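Gisdale Robotics Club forum > Student projects > Tabletop arm

Thread: Arm project, ketchup on plate keeps failing, record more or fix what we have?

kbarbieri
Apr 15, 2022
We have 243 recorded runs for the tabletop task and the arm still drops the ketchup bottle more often than it places it. The small stuff is fine. Strawberry into the cup is good, orange slice onto the plate is good. The bottle rolls when the left finger touches first.
I would like to throw out the October runs and record 200 new ones with the bottle only. Any objections before I book the bench?
Katia

nazfab
I object to throwing anything out. The October runs are the only ones where the bottle starts on the right side of the table. If you drop them the arm will only know one half of the bench.

kbarbieri
They were also recorded before we changed the finger brackets. The grip is a different width now.

nazfab
By a few millimeters. Mix them in and see. Training takes one night, a new set takes us two weeks of afternoons.

sveva_p
Which runs count as bottle runs? I went through the folder and the task names are all over the place. There is "ketchup to plate", "bottle plate", "put red thing" and one called "jedis" that I think Osvaldo made. I can rename them but someone has to tell me what jedis is.

osvaldo.f
Jedis was clearing the plate. Bottle off, strawberry on. Leave it out, I was still learning the controller and half of them stop early.

sveva_p
OK, moved to a separate folder. That leaves 98 bottle runs that are usable, old and new together.

nazfab
98 is not nothing. Last year's group got the Wiltano entry working on fewer than that.

kbarbieri
Last year's group had a foam block that stayed where you put it. A bottle on its side on a plate with a rim is a different problem. The fingers have to come down on both sides of it and the rim is in the way at the ends.

osvaldo.f
Can we turn the wrist 90 degrees and take it across the middle? That's what I would do by hand.

kbarbieri
That is what we are trying to teach it. Some 30 percent of the old runs grab it near the cap, and that is where it tips.
This is the layout I want to use for the new set, from the wrist camera. Bottle lying across the plate, cup on the right, toaster oven left where it is at the back corner. The fruit stays in so the arm has to pick the correct object.

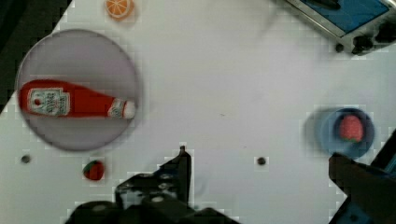 Ada Bianchini asks whether the start position is going to change between runs, or whether it will be the same layout every time.

kbarbieri
It will change. I want to move the plate every ten runs and turn the bottle a little each time. The arm starts with the fingers open.

nazfab
Then you are doing by hand what the October runs already give you for free. I still say mix.

sveva_p
Could we do both? Train one on everything and one on the new set, then give them the same test. The Jia guide on the shelf has a test sheet we can copy.

nazfab
Fine with me if the test is written down before anybody trains anything. Last time we picked the positions afterward and it looked better than it was.

kbarbieri
Agreed on the test sheet. I'll write it tonight and post it here. Bench is booked, I need one person on the controller and one on resets.

osvaldo.f
I can do resets. Not the controller, see above.

sveva_p
I'll take the controller. Please nobody name anything "red thing" this time — use the object and the target, lower case, with an underscore.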